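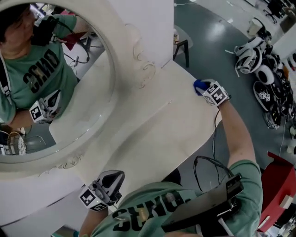
Print this article | E-mail this to a friend

The Dust in the Curls

By Irfan Saragih

My grandmother's vanity table came to us in July, in the back of a borrowed van, wrapped in three quilts and a shower curtain. My wife had been asking for it for years. I had been hoping, quietly, that one of my cousins would want it more. It's white, it has a round mirror with a cream-white frame all carved in scrolls, and I could already see myself on a Saturday-type morning poking at those scrolls with a cotton swab.

Well, I've now spent a whole summer cleaning the thing, and I have to tell you I've gone over to the other side. I love it! I think about it at work. I've gotten into arguments over cloths.

My first mistake was spray. I used to spray everything, straight onto the surface, as if I were putting out a fire. Face powder plus spray makes a kind of paste, and the paste goes right to the back of the table where the top meets the wall and sets there like grout. It took me an evening and a wooden skewer to get it out. So now I start dry, always, with a soft folded cloth, and I start at the back edge and pull toward myself. Lean right over it if you have to. Your back will complain, but you'll get the strip that everybody misses, and that strip is where the hairpins live.

I got the dry-first rule from Prasetyo Majimbun, who refinishes old bedroom furniture in a shop on Falden Street. I'd gone in to ask about a chip in the paint and stayed most of the afternoon. He has 141 drawer pulls in a cookie tin (he told me the number, very proudly) and a mirror in the window he won't sell to anyone. "People wash a painted table like it's a dinner plate," he told me. "It's closer to a shirt collar. You look for where it's dirty, then you work on that."

He also talked me out of the pink sponge I'd been so pleased with. Anything scratchy dulls the paint a little each time, and you don't see it until the light comes in low around five in the afternoon and there's a cloudy patch exactly where you've been so careful. For sticky spots he uses a cloth wrung out in lukewarm water with one drop of dish soap, then a second cloth with plain water, then a dry one. Three cloths for one lipstick smudge! I rolled my eyes, went home, tried it, and called him up to apologize.

Then there's the mirror. Glass is easy. Dampen the cloth, never the glass, so nothing runs down behind the frame and gets at the silvering. The frame is another matter. All those curls are lovely until you try to get lint out of them, and for a while I was making it worse, catching threads on every scroll. What finally worked was a makeup brush, one of the big fluffy ones, brand new and bought for the job. I start at the top and go around, and I do the tabletop afterward. My wife caught me at this with the radio on and has told everyone we know.

I'll admit I looked at fancier tools. There's a cloth called the Beveo that a neighbor swears by, and a little bottle of Zolell polish turned up in my stocking last winter. The cloth is fine. The polish smells like a dentist's office and I've put it under the sink. An old blue towel cut into quarters does most of what I need, and when it gets sad it goes in the wash.

Prasetyo did fix the chip, by the way. He charged me 98 dollars and wouldn't let me watch. He says the table might bring 260 at a sale, over 500 with a matching stool, and we don't have the stool. My aunt thinks it went to a cousin in the divorce. I've written to him twice.

Contact us | Copyright Saragih Home Pages. All rights reserved. | Back to top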